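Hawthorne building, second floor – October walk-through

Comments are under each item. Anything marked OPEN gets looked at again next month.

- [x] **Exit doors.** Both open fully. East door sticks a little at the bottom – sand it down.
- [x] **Exit signs.** Lit on battery test.
- [ ] **Extinguishers.** OPEN. Unit 76 is in the green. Unit 71 has no tag. Call Rovance for a replacement tag and ask when it was last serviced.
- [x] **Stairwell.** Clear. Tread on step 2 was reglued after the last check and is holding.
- [ ] **Space heater, Edow office.** OPEN. Plugged into a power strip. Needs its own wall outlet.
- [x] **Storage shelves.** Posted limit is 1,000 lb per bay. Heavy cartons moved to the bottom.
- [x] **Work tables.** Legs locked, no wobble. Cables kept off the walkway side.

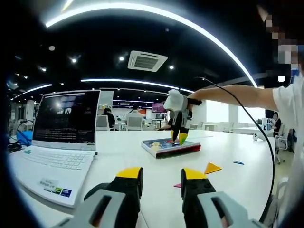 - [x] **First aid cabinet.** Restocked. Eyewash is in date.
- [ ] **Ceiling tiles.** OPEN. Stain by the Itedus suite is bigger than last time – check the roof drain before replacing the tile.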